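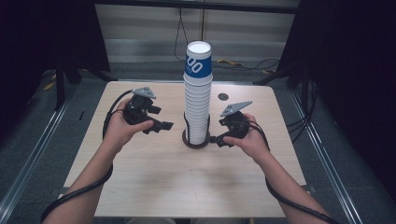
Paper cup station, demonstration hall: two hand-held grippers at the cup stack.

Preparing a school group for the open day at the Okon automation center

Posted by Li-hua Hung in Visits and Excursions

I am responsible for organizing a visit to the Okon open day in January on behalf of our vocational school. The group will consist of students in their second year of the logistics program, accompanied by two members of staff. The program sent to us lists a demonstration called "Handling of light goods," and the page for that item carries the photograph shown with this post.

I would be grateful for guidance on three matters. First, are visitors permitted to operate the hand-held grippers themselves, or is the demonstration for viewing only? Second, why would a center for robotics devote a station to paper cups, when our students expect to see pallets and cartons? Third, how much time should be set aside for this station? The confirmation letter states only that registration opens at 9:00 a.m. and that the hall holds 144 visitors at one time.

Any advice from persons who have attended in a previous year would be appreciated.

Chih-ming Lai

I accompanied two groups to this open day in my former position at Trura and can answer most of the above.

Visitors were permitted to use the grippers, under the supervision of a member of the center's staff and one person at a time. Places for this were assigned at the registration desk and could not be reserved by letter. We were advised to send one teacher ahead of the group to sign the list, and I would recommend the same to you. Students who did not obtain a place were able to watch from the side of the table.

With regard to the cups, the choice is a sensible one for teaching purposes. Paper cups are light, they bend under a firm grip, and when nested they tend to come away in twos and threes. The exercise given to our students was to remove a single cup from the top of the stack with one gripper while steadying the lower part with the other. Most of them believed this would be easy. The staff then explained how the movement of each hand is followed by means of the perforated gray plate on top of the gripper, and how a record of a person's movements may be used in teaching a robot the same task. Your students may wish to read a little on this subject beforehand, as the explanation was brief and assumed some knowledge.

Please allow 45 minutes for the station if your students are to take part, and half of that if they are only to observe. Pallet handling was shown in a separate hall – the entrance is on the Leung Street side – and required safety shoes. Loan pairs were available in adult sizes only.

One further point. The grippers have cables that run back along the forearm. Our students were asked to remove watches and bracelets and to push up loose sleeves before taking hold of them. It would be well to inform the group of this in advance.

Drorora Visitor Desk

We do not represent the Okon center, but we arrange group transportation to it. Buses may set down passengers at the main gate and must then proceed to the parking area. Groups using public transportation should take route 451 to the last stop and allow a walk of ten minutes. Lunch is not provided on the open day, and the cafeteria accepts cards only.

As to the grippers, we understand that the rules may vary from year to year. Kindly confirm with the center.

Related items
Safety shoes for student visitors: who supplies them?
Permission forms for off-site demonstrations
Trura warehouse tour, minimum age
Is there a quiet room at the Okon center?
Follow-up assignments after an automation visit
Group parking on Leung Street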